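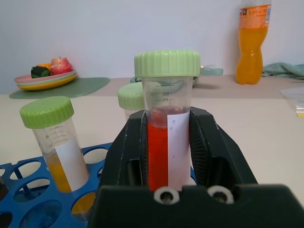
## Three weeks with the Garkard gripper kit

I've had the Garkard kit on loan since the start of July, and it goes back on Sunday, so I'm writing this up while it is still on the bench.

The kit is a two-finger gripper, a wrist plate, a cable, a small power supply and a set of swappable finger pads. It costs 3000 francs without the arm. I ran it on my old Lanz arm, which the website lists as supported. That is true, but you have to download the adaptor settings separately, and the link on the printed card doesn't work. Rosalie Zaugg at Garkard emailed me the right file the same afternoon.

Most of my testing has been with capped conical tubes, the sort with a screw top and a printed scale in ml. I fill them with coloured liquid so that I can see the level from across the room. The job is simple enough: take a tube out of the blue rack, hold it upright, put it back.

### Grip

The ribbed pads are the best part. On smooth plastic they hold well at the second lowest force setting, and I never needed more than that. Over one long evening I ran 105 picks and had 2 drops, both with the tube leaning over in its hole before the fingers closed. Paper labels are a different matter. If a pad closes over the edge of one, it starts to lift the corner after a few goes, so I now turn the tubes to keep the label between the fingers.

### Software

It comes with Riltorari, which runs in the browser. You set an open width, a closed width and a force, then save them as a named grip. I had a working one in ten minutes. Copying a grip from one project to another means typing the numbers in again, and there is no undo. The manual is 3 pages long and spends one of them on the warranty.

### Noise and fitting

It is quiet – quieter than the arm, anyway. Fitting took me half an hour. Do the front bolts up by hand first and check that the plate sits flat before you tighten them. I didn't, and had to start again.

### Would I buy it?

At that price, probably not for my own bench. The Costwood gripper I already own is slower and has softer pads, but it does the same work if I'm patient with it. For a small teaching lab that handles tubes every day I'd say yes, once the link on the card has been fixed.

I've asked Rosalie whether they'll sell the pads separately. If they will, I'll order a set and try them on the Costwood.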